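4. Setting up room types and rates

Complete Section 3 (Property profile) before you start. The Rellell front desk module does not accept bookings until at least one room type has a rate and an inventory count. You need a user account with the Manager role. Accounts with the Desk role can view the screens in this section but cannot save changes.

4.1 Create a room type

1. Sign in and open Settings > Rooms > Types.
2. Select New type. The type form opens with all fields blank.
3. Enter a code of up to six characters. The code prints on the arrival list and on the guest folio.
4. Enter the public name. This is the name guests see on the booking page.
5. Set Base occupancy and Maximum occupancy. Rates cover base occupancy only. Guests above the base are charged the extra person fee set in 4.3.
6. Under Amenities, check each item the room has. An amenity left blank is not shown to guests, even if it is named in the description text.

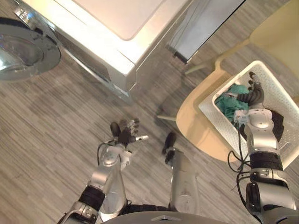 7. Select Save. The type now appears in the list with a status of Draft.

Note: A code cannot be changed after the first booking is made against it. The public name can be changed at any time.

4.2 Assign rooms

Each physical room must belong to one type. A property license covers up to 258 rooms. For larger properties, add a second license under Settings > Account before you continue.

1. Open Settings > Rooms > Inventory.
2. Select Add range.
3. Enter the first and last room numbers. Numbers that do not exist at your property, such as a skipped floor, go in the Exclude field, separated by commas.
4. Choose the room type and select Apply.
5. Check the total at the foot of the page against your own room list.

Connecting rooms are entered as separate rooms and linked afterward. Open either room, select Link, and pick the other room number. The link works in both directions – do not enter it a second time from the other room.

Caution: Deleting a room also deletes its maintenance notes. To take a room out of sale, set its status to Out of order.

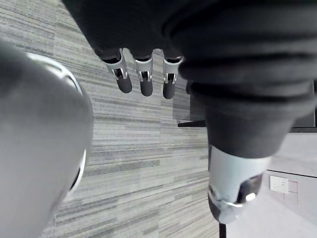
Gray molded shell and dark folded fabric.

4.3 Enter rates

1. Open Settings > Rates and select the room type.
2. Enter the base rate for each day of the week. Do not include tax or resort fees. Fees are added from the table you filled in during Section 3.
3. Enter the extra person fee. Enter 0 if there is none. A blank field blocks the save.
4. Set the minimum stay. The default is one night. For event dates, use a date override instead of changing the default.
5. Add the cancellation rule. The rule attached to a booking is the one in force when the booking was made. Later edits have no effect on it.

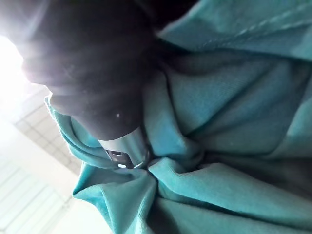

6. Select Publish. The status changes from Draft to Live.

Published rates reach the booking page within 20 minutes. If a rate has not appeared after that time, open Tools > Sync log and look for error 2058. This error means the currency set for the room type does not match the currency in the property profile.

4.4 Test the set-up

Make one test booking for each room type before opening to guests. Use the Test payment method, which does not contact the card processor.

1. Open Front desk > New booking.
2. Choose dates that cross from a weekday rate to a weekend rate.

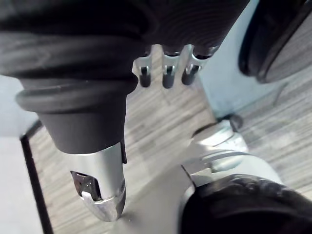
3. Compare the nightly amounts on the folio with the rate table. Rounding is applied once, to the folio total.
4. Check the guest in, move the guest to another room of the same type, and check the guest out.
5. Cancel a second test booking inside the penalty period and confirm that the fee is posted.
6. Delete both test bookings under Tools > Test data. Test bookings left in place are counted in the occupancy report.

Note: The housekeeping list is refreshed only when it is opened. If a room still shows as occupied after step 4, close the list and open it again.

Continue with Section 5, Connecting the booking page.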